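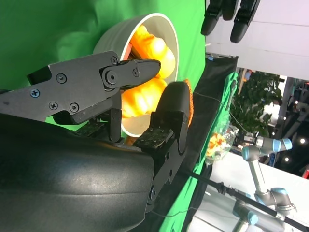 De: Talha Awan
Para: lista Flomley, cocina y mesa de diario
Fecha: 20 de noviembre de 2018
Asunto: Re: Cuencos blancos y paños verdes, ¿alguien más?

Hola a todos:

¡Qué alegría abrir el correo y encontrarme con este hilo! Llevo desde el verano dándole vueltas al mismo asunto y ya pensaba que era una manía mía. Contesto debajo de cada trozo, que el mensaje original era largo y tiene miga.

> Hola, lista:
>
> Después de la mudanza me he quedado con una vajilla hecha de restos: cuatro
> platos de una serie, tres de otra, tazas de todas partes. He decidido no
> comprar otra completa y quedarme solo con cuencos blancos o blanquecinos,
> de los que sirven para todo. Mi duda es si queda una mesa sosa.

¡Para nada! Yo hice lo mismo en julio y estoy encantado. El cuenco blanquecino es lo más agradecido que tengo en casa. Vale para la sopa, para la ensalada, para dejar las llaves (sí, tengo uno en la entrada), para batir dos huevos, para las aceitunas cuando viene gente. Y lo de la mesa sosa se arregla con lo que pongas debajo. En cuanto el cuenco está encima de un color fuerte se le ve el borde, la sombra de la pared, la curva entera. Encima de un mantel crudo desaparece, eso es verdad.

Tampoco hace falta que sean iguales. Los míos vienen de tres sitios distintos, uno tira a marfil y otro a gris, y juntos funcionan de maravilla. Lo que sí procuro es que el borde sea fino. Los de borde gordo me resultan pesados para beber el caldo al final, que es como se termina una sopa en mi casa.

> Lo segundo es el paño. Me han regalado una tela verde, verde de verdad,
> muy viva, y no sé si usarla de mantel, cortarla en individuales o dejarla
> para secar. Mi hermana dice que un verde así cansa a la semana.

Tu hermana tendrá sus razones, pero yo llevo meses comiendo sobre verde y no me ha cansado ni un día. El mío es de la tienda Lashari, de un retal que estaba en el cesto del fondo, 370 centímetros de largo por un ancho bastante raro. Saqué un mantel pequeño para la mesa de la cocina, y con lo que sobró, paños. El dobladillo lo hice a mano viendo la tele y se nota, va haciendo olas por una esquina. Me da igual, esa esquina la pongo contra la pared.

Sobre cortarla: yo esperaría. Lávala antes un par de veces, sola, porque los verdes intensos sueltan color y te pueden dejar las camisas de un tono menta muy gracioso que luego no hay quien quite. La mía encogió lo suyo en el primer lavado. Si la llego a cortar a medida recién comprada me quedo sin mantel.

Y una cosa que descubrí por pura casualidad: para secar cuencos, el paño extendido en la encimera me va mejor que el escurridor. Los tumbo de lado, con la boca mirando a un costado, y les entra el aire. Boca abajo se me quedaba siempre un cerco de agua por dentro del borde y había que volver a pasar el trapo. De lado ocupan más, claro, y si la cocina es estrecha toca hacerlo en dos tandas. Por la noche los dejo así y por la mañana los guardo mientras sube el café. Es un momento que me gusta mucho, con la luz todavía baja.

> Tercera y última: ¿cómo los guardáis? Mi armario tiene una balda alta y
> otra bajísima, y los cuencos apilados no me caben en la baja ni de broma.
> En la alta hago una torre y me da miedo cada vez que saco el de abajo.

La torre, ¡qué peligro! Yo perdí así el mejor que tenía, uno con una rayita azul por dentro que me traje de un viaje y que todavía echo de menos. Desde entonces hago pilas bajas, y entre cuenco y cuenco pongo un cuadradito de tela. Aprovecho los recortes del mantel, así que abres mi armario y asoman piquitos verdes por todas partes. Mi madre dice que parece una lechuga.

Para la balda alta, lo que me cambió la vida fue una repisa de alambre, de las que se apoyan sin tornillos. La mía es de Zikside y me costó poco en la ferretería de abajo. Partes la altura y te salen dos pisos decentes. Mide bien el fondo antes de ir, porque la primera que compré sobresalía y no cerraba la puerta. En la balda bajísima pon los platos llanos, o las tapas, o los propios paños doblados.

Otra opción, si tienes pared libre, es sacar los de uso diario a un estante abierto. Se llenan de polvo solo si no se usan, y un cuenco que tienes a mano lo usas a todas horas. Yo tengo ahí los del desayuno y los de la cena, que son los mismos.

> Ah, y si alguien sabe quitar las marcas grises que deja la cuchara por
> dentro, le estaré muy agradecida. He probado con estropajo y peor.

¡El estropajo no! Suelta el estropajo ahora mismo. Pasta de bicarbonato con muy poquita agua, bien espesa, y se frota con la yema del dedo o con un trapo suave, en círculos y con paciencia. La dejas un rato, aclaras y repites si hace falta. A mí me salen casi todas. Las que no salen ya forman parte del cuenco y les he cogido cariño. Alguien contó en esta lista, en el mensaje 1823 del archivo, que usaba también limón, pero yo no lo he probado y en piezas con el esmalte tocado me daría un poco de reparo.

Para los paños, si les cae aceite, jabón de pastilla en seco sobre la mancha antes de meterlos en la lavadora. El tomate sobre verde sale mejor de lo que uno espera. Al café le tengo más respeto.

Aprovecho para preguntar yo también: ¿alguno de vosotros ha teñido tela en casa? Tengo unas servilletas blancas ya muy vividas y me apetece un montón pasarlas a un verde parecido al del mantel, sin que sea idéntico. He visto el tinte Flakano en sobres y dudo entre echar el sobre entero o medio. Si alguien tiene una prueba hecha y me puede contar cómo le quedó después de varios lavados, le mando a cambio la receta de la crema de guisantes, que en cuenco blanco está preciosa y además está buenísima.

Y tú, cuéntanos qué haces al final con esa tela. ¡Yo voto mantel!

Un abrazo grande,

Talha

--
Lista Flomley, cocina y mesa de diario
Para responder a todos, mantén el asunto original. Recorta, por favor, las citas largas.
Mensaje anterior en el hilo | Mensaje siguiente | Índice por fecha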